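# About Skoryk

Skoryk is an evening school for adults who left high school without a diploma and would now like to have one. We prepare people for the equivalency exams, help with the college applications that sometimes follow, and keep the coffee at a strength that has been described to us in writing as unkind.

The school was started by Antonina Panasiuk, who taught math in a regular high school for a long time and noticed that the parents at conference night were asking better questions than their kids. One father wanted to know what a logarithm was for. She stayed until the building closed explaining it, and he came back the next week with his brother-in-law. The first Skoryk class was those two, plus a woman who had come in to ask about parking and stayed for fractions.

We now have 37 students enrolled and 2 full-time teachers, with a handful of part-timers who show up when they said they would. The youngest student is nineteen. The oldest has asked us to stop mentioning it.

## How the classes work

You take a placement test. It isn't graded, though everyone asks for their grade. Then you sit down with a teacher and work out a schedule you can keep, which is usually one evening fewer than the schedule you came in wanting. People tend to arrive on fire and offer us five nights a week. We have learned to offer back three.

Math and science are Antonina's. Reading, writing and social studies belong to Hryhorii Onyshchenko, who believes in the semicolon and will try to bring you around. Ismael Macedo runs the college desk and reads every application essay before it goes out. He has read a great many that begin with a dictionary definition, and he'd like yours to begin some other way.
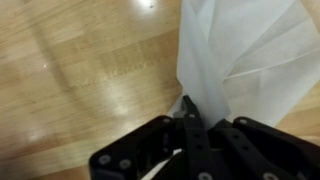
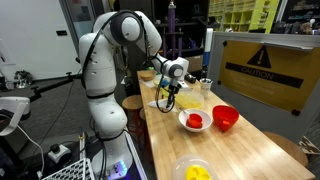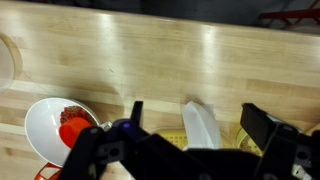

There is no bell and no hall pass. If you have to leave early for a night shift, leave. If you have to bring a child, bring something for the child to do, or the child will end up doing the reading comprehension, and it can be discouraging for the rest of the table when the child finishes first.

## What it costs

Tuition is $500 a term, books included. If that's out of reach, say so on the form. There is a box for it, and checking the box doesn't lead to an interview or a personal essay about hardship. It leads to a lower number. Part of the difference is covered by the Pluseck Prize, which is a grander name than we would have picked.

The prize is worth $1740 and goes each August to one graduate who is starting college or a trade program. It has no grade requirement. Teachers nominate, former students vote, and the winner has to make a speech of under a minute. Renji Nishimura, who won it last year and is now studying to be a respiratory therapist, used his to thank his bus driver and sat down again. We still consider this the standard.

## Things people ask us

*Will I be the only one who has forgotten everything?* No. You'll be in a room full of people who have forgotten everything, some of them with real flair.

*Is it too late to start this term?* Probably not. New students can join in the first few weeks, and after that we'll put you down for the next one and lend you a workbook in the meantime.

*Do you teach teenagers?* We don't. They already have a school, whatever they may have told you.

*Can I visit before signing up?* Yes, any class evening. Ask for Kyrylo Dmytriv at the front desk. He finished here himself, came back to fix the printer, and was hired before he could get his coat on. The printer is about the same.

Page last updated Jul 16, 2024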